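Factory visit: Lindqvist, Waltport

The Lindqvist plant in Waltport makes vulcanized and cupsole sneakers under its own name and for two outside labels. The building is a single floor, laid out in the order of production: leather store and cutting at the north end, stitching in the middle, lasting and soling to the south, then finishing. I was there in February, from eight in the morning until the line stopped for lunch. Merja Turunen, the production manager, walked me through.

Cutting

Suede and full-grain leather arrive as half hides and are graded by hand under a north-facing window. Vamps and toe caps come from the back of the hide, where the stretch is lowest. Tongues and collar linings come from the belly. Most of the cutting is still done with steel dies on swing-arm presses. A newer knife table handles mesh and samples, and it spent the morning on size runs for the Rirnby, a low court shoe with a mesh quarter and a suede toe overlay that goes on sale this spring.

Joni Sjöberg runs the table. He cuts mesh three plies at a time. At four, the bottom ply shifts enough to show at the eyestay, and the perforations on the overlay no longer line up with the backing.

Stitching

The room was louder than I expected and very warm. Uppers are closed on post-bed machines. The side panels on the Rirnby take two rows of bonded nylon, and the second row has to stay parallel to the first through the curve below the ankle. Margus Avotiņš, who trains new operators, gives people scrap panels for their first weeks and keeps the best and worst pieces pinned over his bench. The heel counter is inserted here, between lining and upper, and activated on a hot mold before the shoe moves on.

Lasting and soling

Lasts are plastic, hinged, and stored by model and width. The plant owns 600 pairs and retires them when the toe profile wears out of tolerance. Uppers are steamed, pulled over the toe by machine, and cemented to a fiberboard insole. Side lasting follows. I watched two uppers come off the toe laster with the cap seam off center; both were stripped and run again.

Cupsoles come in from a molder in Onolberg. They are washed, primed and given two coats of water-based cement, then pass through a drying tunnel before pressing. Press time is 20 seconds. The stitched versions go to a sidewall machine afterward, which follows a groove molded into the cup. The vulcanized models use a different route: foxing tape is wrapped by hand, rolled down, and cured in an autoclave in batches. The autoclave was open for a gasket change, so I have nothing to report on the cure itself.

Testing

The test room is small and worth the visit by itself. There is a flex machine, an abrasion drum and a peel tester. Hae-won Kong pulls pairs from each lot and measures bond strength at the toe, the ball and the heel. The ball gives the most trouble, especially with suede that was not roughed deeply enough below the bite line. She showed me a sample that had passed at the heel and failed cleanly at the ball — cement on the sole, none on the upper. Laces are tested too, by running them back and forth through a row of punched eyelets.

Output is some 1,000 pairs a week. Eero Kemppainen, who handles orders, would not give a figure for the outside labels, only that the Rirnby will open with 500 pairs in two colorways.

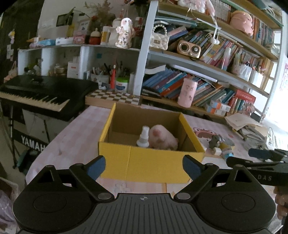
Color was the last item before lunch. The two Rirnby colorways are off-white on a gum sole and gray on a yellow sole, and the yellow is not settled yet. Kemppainen had three molded swatches on his desk. The brightest is close to the outside of the cardboard box in the photo above, and next to gray suede it looks harsh. The middle one has more brown in it and is the one I would pick. The pale pink of the toy pig is nearer to the lining, which both colorways share. A decision on the sole is due before the Onolberg order goes out, and the suede for the gray pair is already cut.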